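June, Saturday, started 7:40 in the morning

Second pass on the starter comparison. Danica came in at nine with pastries and no opinions, so the first hour and a half was just me and the flour dust.

Quick recap for anyone reading over my shoulder (hi Sang). We have two rye starters going, the old one we call Huna and the newer one Dalibor brought back from his aunt, which got labeled Vlček on the jar and now that's its name. Both fed last night at 9:30, same flour, same water from the filter jug, both jars on the middle shelf. Huna was up and domed when I got in. Vlček had already peaked and was starting to sink, with that streaky smear down the glass, so it's running fast again. Same as last time! I really think it wants a smaller seed, or a cooler shelf, or both. Rhonda says feed it twice a day and quit fussing. She may be right but I'm not coming in at midnight.

Mixed two doughs, one per starter. Each one is 1000 g flour, mostly the Gernell bread flour with the end of the bag of dark rye. That makes 2000 g of flour gone in one morning, so somebody please order more, the bin is looking sad. Water was a bit warm out of the jug and I let it stand before I used it. Salt went in late on the Vlček dough because I got a phone call and walked off mid-mix. I doubt it mattered but I'm writing it down.

Folds: Huna dough at 8:30, 9:00, 9:30 and then one more at 10:15 because it still felt slack. Vlček dough got three and I left it alone. It was smooth and kind of bouncy by then, you could lift the whole thing off the bottom of the tub with one hand.

Coffee break at the pale wood table.

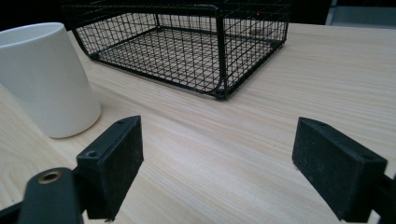 White cup, black mesh basket, lots of wood grain.

Back to it. Sang wants to know why I keep writing down the dough temperature when I never do anything with it. Fair. I do think it explains the difference between last time and this time though, because the kitchen was a lot cooler then and the Huna dough took until after lunch to even look awake. This morning the windows were shut and it was stuffy by ten. I'd like a whole week of mornings written down before I start making rules about it.

Shaping at 11:20. The Huna dough spread on the bench and I had to tighten it twice, with a rest in between. I used too much flour on the second go and got a dry seam that wouldn't close (pinched it, hoped). Vlček shaped up like a dream, tight little round, hardly any flour. Into the cloth-lined proofing bowls, both seam up, both covered. I put a scrap of tape on each cover so we don't get them mixed up like in the Great Mystery Loaf bake, which Janka still brings up.

Oven on at noon with the Casetti pots inside to heat. The left one still has the chipped lid. It closes fine.

Bake: lids on for the first 25 minutes, lids off for 20 more. Rhonda likes them darker than I do, so the Vlček loaf stayed in an extra five for her. I scored both with one long slash off center. The Huna slash opened up on one end only, and I'm blaming my dry seam for that. Vlček opened the whole length with a nice ragged ear on it.

Dalibor weighed out his test rolls from the leftover dough and was very proud of getting one to 241 g on the first grab. It baked up pale. We ate it anyway with too much butter.

Tasting, once they'd cooled (almost cooled, Danica has no patience): Huna is more sour, with a tighter crumb, chewy in a good way. Vlček is milder and more open, and the crust on the dark one was the best thing we've made in a while. Janka preferred Huna for toast and I think I agree. For a sandwich I'd take Vlček every time. 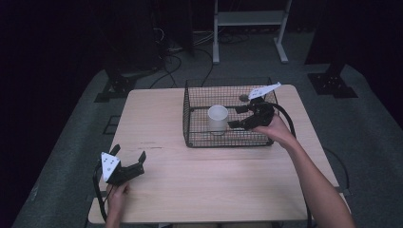
For next time

Seed Vlček with half as much old starter and see if it's still standing in the morning.

Drop the water a little in the Huna dough. It doesn't need to be that slack and I don't enjoy chasing it across the bench.

Salt in on time, phone in the drawer.

Try the dark bake on both so Rhonda and I can settle this.

Order Gernell flour, and rye too if they have the coarse one. Sang has the login.

Both starters fed again at 3:15, lids loose. Vlček went to the bottom shelf by the door where it's cooler. Please don't move it!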